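Fareto – a word list of kitchen and pantry talk

Hi, and thanks for stopping by! Fareto is a plain text list of the words people use for food storage at home: what they call the shelf, the jar, the bag inside the box, the end of the bread. I started it because my family says "press" for a cupboard and my neighbors looked at me like I'd lost it (we all say "pantry" now, mostly).

The current release has 1,096 headwords and a little over one example sentence for each. The sentences came out of 3,000 survey replies, which I read through in May with a lot of coffee. Short replies, long replies, one that was only a recipe for pickled beets. I kept the recipe, it's in the notes folder.

What's in the download

words.tsv – the list itself, tab separated, one headword per line
examples.tsv – the sentences, linked by word id
regions.txt – the region codes I used
notes – a folder of odds and ends, including the beets

Everything is UTF-8. If your spreadsheet turns the accents into mush, pick the encoding by hand when you import.

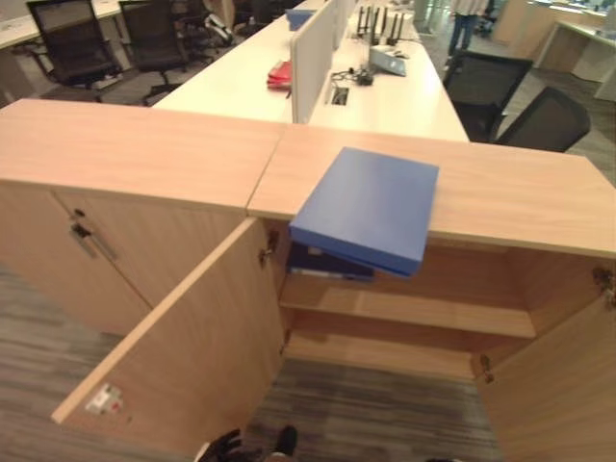 Can I use the list in something I sell?

You can, as long as you credit Fareto somewhere a reader could find it. The words are free for anybody, and the example sentences come under the same terms. Everyone who filled in the survey ticked a box agreeing to that, and I threw out the replies where the box was blank.

How the entries got made

I did the first pass in Duleo, my little sorting script, which lumps spellings together ("cubbard", "cubberd", you get the idea). Then I went through the lumps by hand. Duleo is too eager – it once put "larder" and "ladder" in the same pile – so please don't trust it on its own. It ships in the tools folder if you want to play with it anyway.

Region codes were the hard part. People move! Somebody raised in one state and living in another gets 2 codes, with the childhood one first. I went back and forth on that order and I'm still not sure I picked right.
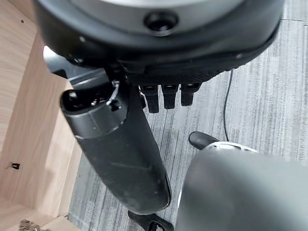
The older Abdella list used only the place where a person lived at the time, so if you're merging the two, compare against the second code. Abdella also folds plurals into the singular and I don't. "Leftovers" has its own line here, and so does "leftover", which people mostly used for a single sad container.

Known problems

The coasts are heavily covered and the middle is thin. Words for bread ends are a mess (heel, butt, knob, crust, and plenty more). A few sentences still have typos from the replies, and I left those in on purpose.

Next up is Vulomano, a companion list for laundry words. Send me yours if you have good ones!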